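Zastville packing co-op weighs two-arm robot stations, puts off decision on full order

12/23/23

ZASTVILLE – The Trotano produce co-op has set aside money for two robot packing stations at its Zastville packing house, and has left the question of a bigger order for later. Members who came to hear the plan got a price sheet, a floor drawing and a good many assurances. They did not get a figure for how many baskets an hour the stations can fill.

That number matters more than anything else on the sheet. The co-op sells mixed gift baskets to grocers and office customers, and the packing is still done by hand along one side of the old cold room. Each basket gets a few pieces of fruit, a jar or two and a fold of paper, and a practiced packer gets through them quickly. Any machine that takes over the job will be measured against that packer, whether or not the supplier cares for the comparison.

The stations come from Vandico, which sells them as a pair of arms fixed over a shared table. One arm can work at the basket while the other brings items to it. Vandico is offering them on a three-year lease, with maintenance included for the first two years and charged separately in the third. The co-op's planning paper gives the third year one line, with the words "to be confirmed" where the price should be.

Members may remember how this went with the labeling machine. It was bought outright, at what was described then as a very good price, and it spent much of its second season under a tarp while a part was on order. The planning paper does not mention the labeler. It does say that "lessons from earlier purchases have been taken into account," without saying which lessons or which purchases.

The paper sets a trial of 144 baskets per station before the co-op would be bound to the lease. That is a thin test. A slow morning by hand gets through more, and a trial that small could easily be run on the easiest items in the catalog, on a day when the fruit is all one size. There is nothing in the draft terms about soft pears, about grapes, or about jars that come in with a film of condensation on the lid. There is also no penalty if the trial runs late, though there is a fee if the co-op is late in clearing the floor space.

Clearing the floor will not be free either. The drawing puts both stations where the pallet wrapper stands now. Moving the wrapper means new wiring on the north wall and a different path for the hand trucks, and the electrical work appears in the budget as an allowance with no bid behind it. The compressed air line is not in the budget at all. Vandico's sheet says air is "optional depending on gripper choice," and the gripper choice has not been made.

Then there are the baskets. The co-op buys from Illés, a small importer, and its woven baskets are part of what customers pay for. They also vary. Handmade rims are seldom all the same height, and a corner can sit a little proud of the table. Vandico's written answer on this point was that the stations "handle a wide range of containers." A plain cardboard tray would surely be easier on the machines, and it would be reasonable to ask now whether the co-op will be nudged toward one a year into the lease. The margin on a cardboard tray is smaller, and that cost is not in the comparison table.

Vandico's demonstration work, to be fair to the company, does use a basket of the woven kind.
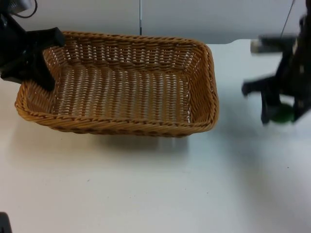 Two-arm work at a wicker basket, with a small green item held low over the table at right.

A single item and an empty basket on a clear white table are a long way from the cold room in the first week of a holiday rush. The co-op should ask to see a full basket packed, start to finish and at normal speed, with the paper in it. It should also ask who steps in when something is dropped, and whether that person's hours are counted in the savings. The planning paper assumes one attendant for both stations but leaves that wage out of the payback calculation. Put it back in and the payback date moves past the end of the lease.

Supporters of the plan make a fair case that seasonal packers have become hard to find, and that waiting has a price as well – last fall some orders were turned down for lack of hands. But that argument holds for any way of getting more baskets out the door. A second packing table and a better rate for evening shifts were mentioned at the meeting and have not been costed.

The reserved money stays in the equipment fund for now. The co-op has asked Vandico for a firm third-year maintenance price, a list of items used in the trial and a written rate per hour. If the answers are acceptable, the trial would go ahead in September, before the main packing season, and the vote on the lease would follow once the results are in. Members can read the planning paper and the floor drawing at the Zastville office during regular hours.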